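Automation > Features > Site Visits

SERVICE ROBOTICS

Bedside work: a morning at the Skanel open day

Skanel's test floor in Sketusbridge opened to visitors on a Friday in September, with doors at 9 a.m. and a first run twenty minutes later. The building used to be a furniture warehouse. The bedroom bay sits at the far end, past the control desks, and it was the bay most people had come for.

The task set is called Nulldale. It covers the small jobs around a hotel bed: opening and closing a nightstand drawer, moving an item from a shelf to a tabletop, picking up a round container by its rim, and reaching over a telephone without dragging its cord. Each job is run on its own and scored on its own. The full set takes 300 attempts, split across two arms, and an operator can stop any attempt from the desk.

Bays are furnished with ordinary retail and contract pieces. Skanel does not modify them for the gripper, so drawer slides, rims and cables are left as supplied.
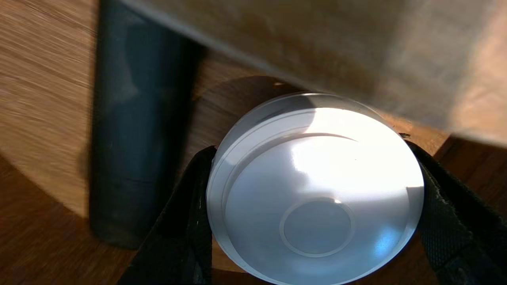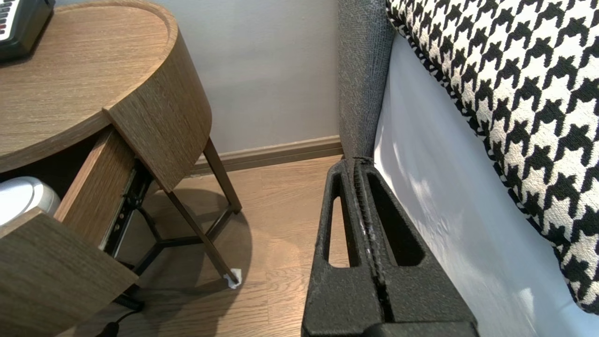
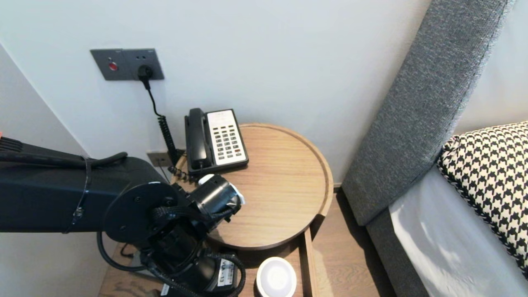

The arm over the side table, close to the telephone.

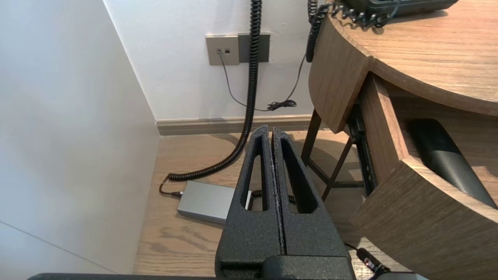
Drawers take up a large share of the program. A drawer on metal slides has a different pull force at the start of its travel than in the middle, and the value shifts with the load inside. The controller limits force at the fingertips and caps speed at 200 millimeters per second during the pull. If the force limit trips, the arm releases, backs off 5 centimeters and tries a new contact point. Two trips in a row end the attempt, which is logged as a failure.

Cords are harder. A coiled handset cord moves when anything near it moves, and its shape is different after every contact. The present planner treats a cord as a keep-out volume with a fixed margin. This is conservative. It makes the arm take long paths around a small table, and in a tight corner it sometimes finds no path at all. The engineers running the bay said a version that tracks the cord between motions is in work, with no release date.

Fingertips are supplied by Frerichs. The pads are rated for 600 hours of contact use, though the bay crew changes them sooner when the surface starts to glaze. Worn pads show up first on smooth plastic parts, where the grip force has to rise to hold the same load.

Visitors asked mostly about cycle time. Skanel would not give a figure for the whole set. Single jobs seen during the morning were slow next to a person doing the same thing, and the company made no claim otherwise – its stated aim for this phase is repeatability. Speed limits will be reviewed once the drawer results settle.

The afternoon session moved on to the kitchen bay, which was running older software and had a shorter task list.

Contact the editors | Copyright, all rights reserved | Back to top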